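To: Soomro family list
From: Samuele Marino
Subject: Re: The wedding – music, readings, who walks when

Hello everyone,

Sorry to have gone quiet after Muammer's message. It came in while I was up a ladder at the shop and I read it standing on the fourth rung, and then I wanted to give it a proper answer and not a thumbs up, so it has taken me until Monday night to sit down with a cup of tea and type this. I'm going to answer in between his lines, the old way, so you can all see what I'm replying to.

Muammer Kocabaş wrote:

> Dear all, we have the hall at Zondirero from 10 in the morning
> and the ceremony starts at 2. Could we please settle the music
> this week? The quartet needs the list, and they have asked for
> no more than four pieces for the ceremony itself. My aunt would
> like something Turkish. Samuele's mother would like everything.

She would, it's true! I played her 23 pieces over the phone on Saturday and she said yes to every one of them, including the one I'd put in by mistake. So I've had to be the mean one. What I'd like to suggest is this, and please tell me if it bothers you.

1. While people are finding their seats, the quartet plays whatever they like. They've done this many more times than we have, and the cellist told me they have a good long set of quiet things that can stop anywhere without sounding as if somebody pulled the plug. I'd leave them to it.

2. For the walk in, the slow waltz my grandfather used to hum. They've found an arrangement and it runs a bit over three minutes, and the aisle at Zondirero takes under one, even for somebody in tight shoes. They'll loop round to the ending when we get to the front, so please don't anyone feel they have to creep along like a bride in a film.

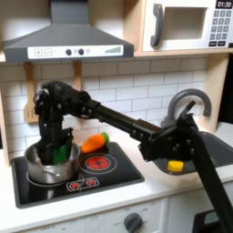
3. For the signing, the Turkish song Muammer's aunt asked for. I love this one and I'd like it to have room. The signing is the longest gap in the whole afternoon (two of us, two witnesses, and a pen that will certainly go missing), and a song with a few verses in it will hold everybody nicely. If his aunt would like to sing it herself, the quartet says they'll gladly play it in whatever key suits her. No pressure at all, but I know I'm not the only one hoping.

4. For the walk out, something fast and loud. I don't mind what. My cousins have been promised they can clap.

> The second question is the readings. At the moment we have
> five people who would like to read, and the registrar says
> two is comfortable and three is possible.

This is the hard one, and I've gone back and forth on it all weekend. I don't want to pick between people I love, and I don't think Muammer should have to either. My idea is that we have two readings in the ceremony, one from each side, and move the other three to the dinner, between the soup and the main course. It's a much easier room to read in. You'll have a microphone, everyone has had a glass of something, and if you lose your place people just laugh along with you. At my sister's wedding the reading I remember is the one her neighbor gave at dinner, about the two of them trying to get a sofa up the stairs. I couldn't tell you a word of what was read at the church.

If you're one of the five, would you write to me on my own address and say which you'd like? If all five of you say dinner, I'll be very surprised and we'll draw names out of a hat.
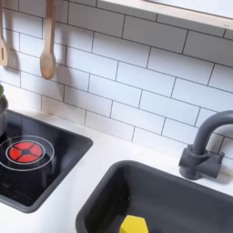

One more thing on readings and then I'll stop. Please keep it to a page. I timed myself reading a page aloud at a normal speed and it came out a little over two minutes, which feels short when you're writing it and quite long when you're sitting on a folding chair in your good jacket. If yours is in Turkish or Italian, that's lovely, please don't translate it as you go. Send it to me and we'll print the English in the booklet so people can follow along.

> Third, the procession. Do we have fathers walking, mothers
> walking, both, everyone? I have been told four different
> things and I agreed with all of them.

Both of us will walk in with both our parents, Muammer first, then me. That was what we said in May and I'd like to stick to it, mostly for the sake of the mothers, who have bought shoes. The little ones go ahead of everybody with the flower baskets. There are 13 of them now, counting the twins, and I know that's a lot of small children to point in one direction. My sister will be at the back to set them off and Muammer's brother will be at the front to catch them. If one sits down halfway, we all just walk round.

Grandma will already be seated. She has asked not to be part of any parade, in those words.

> Last, the vows. Are we writing our own?

Yes! I thought we'd agreed that, my dear. Mine are done, or nearly. I won't say how many times I've changed the ending. Shall we say half a page each, and swap them with the registrar only, so that we both hear them for the first time on the day? She's happy to check that one of us hasn't written a speech and the other a postcard.

A few small things while I have you all. The rehearsal is at 10 in the morning the day before, at the hall, and it's only for people who are walking or reading. Table 14 is the one by the garden door, for whoever asked about the draft – I've moved your uncle to the other side. The booklets are being printed at Botside and they need the final text a full week ahead, names included, so please check the spelling of yours on the list Muammer sent. I found my own wrong, and I'd typed it. Fladent are bringing the chairs for the ceremony and taking them through to the dinner afterward, so if you leave a scarf on the back of yours it will very likely turn up at somebody else's table.

I think that's everything he asked. If I've stepped on a promise somebody else made, just say, here or privately, and we'll sort it out. I'd much prefer hearing it now to hearing it at the rehearsal.

With a great deal of love to all of you, and a kiss to the twins,

Samuele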